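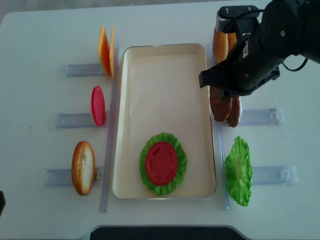
Where are you supposed to leave the car if they close Lund Street to traffic? In the lot behind the old bus depot, same as on market days, and you walk the last stretch.

That's the whole argument I had with myself over breakfast on Friday, and then I had it again out loud at the open meeting in the evening (so much for staying quiet at the back). I only went to listen! But the city had put up these big boards with the plans on them, and a man behind me kept saying there would be no parking left in all of Sturevton, and I turned around and told him about the depot. He said he knew about the depot. He said the depot floods. Well, it does a bit, at the low end.

So here's what they want to do, as far as I could follow it. Cars out of Lund Street from the pharmacy down to the bridge, starting in March, deliveries early in the morning only, and the buses sent along Pleltemside instead. It's a trial. They kept using that word, trial, and every time they did somebody near the radiator laughed. The boards said 214 parking spaces within a short walk, and I'd love to know whose legs they used for that.

Sorin Rusu got up and spoke for the shops, or for some of them anyway. He's worried about people picking up heavy things, paint and dog food and so on, and he wants a loading bay by his door with a time limit on it. I thought that was fair enough. He also said more than 200 people had signed the sheet on his counter, and I kept my head down at that point, as I'm one of them and I'm no longer sure I agree with it. I signed it while he was mixing my paint. What was I going to do, say no?

The thing is, I like the idea. I walked down there last Sunday before the traffic got going, and you could hear the river from outside the bakery, and I stood in the middle of the road like a fool and enjoyed it. But I also live on the corner of Pleltemside, and that's where all those buses are going. Two of the four stops would be practically under my bedroom window. I asked about that and the woman from the planning office wrote it down, very nicely, and moved on to the next hand.

Home by ten, feet frozen, too wound up to sleep. Started a letter to the council and crossed most of it out. I want to ask for the bus times in writing, and whether the Skorneo coach is coming our way too, the early one with the terrible brakes. Comments are open until the end of the month so there's time. Must buy stamps.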